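Notes from this week on the grasp planner in Flelum, in a few posts.

1/ Flelum is our tabletop pick stack. Perception finds the objects, a sampler proposes grasps, the planner picks one and asks for a trajectory. The arm is called Brutus in the configs, so that's the name you'll see in the logs.

2/ The problem: planning time near the plate. A single grasp in open space plans in 18 ms. Put a cup in front of the plate and a tall bottle next to it and we hit the 500 ms timeout on a lot of requests.

3/ I replayed 2,356 logged requests from December against the old build. 1,085 of them timed out. Almost all of those had a goal pose low over the plate with the wrist turned toward the bottle.
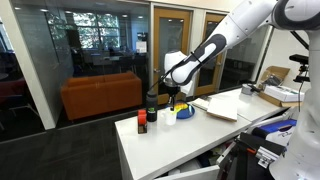

Last changed: December 13, 2020

4/ The layout I keep going back to: blue plate under the gripper, white cup in front of it, black bottle to the left, open notebook on the right. The small pieces on the plate are mostly yellow and they overlap, so segmentation likes to merge them.

5/ First cause was the collision model. We padded the gripper with one big box to cover the cable that loops down beside it. With that box, most low poses over the plate count as touching the cup.

6/ I split it into four capsules and gave the cable its own. It's a fixed shape, which is wrong when the wrist rolls a long way, but we limit roll anyway.

7/ Second cause was mine. The notebook came out of perception as a solid block as tall as its highest page. Now anything wide and flat goes in as a height map. Gerasimos Gavalas wrote the conversion for Psarras last year and I mostly copied it.

8/ Same replay, new build: timeouts are down a lot. The ones left are merged segments, where the grasp target sits between two pieces. The planner can't fix that – it's being asked for a bad pose.

9/ Next is a check in the sampler that drops a grasp if the depth under the fingers has a step in it. Plalta has something similar but it runs after planning, and I want it before.

10/ Branch is capsule-gripper. If you have your own gripper file, the old padding key still loads but prints a warning. Please move off it before the next tag.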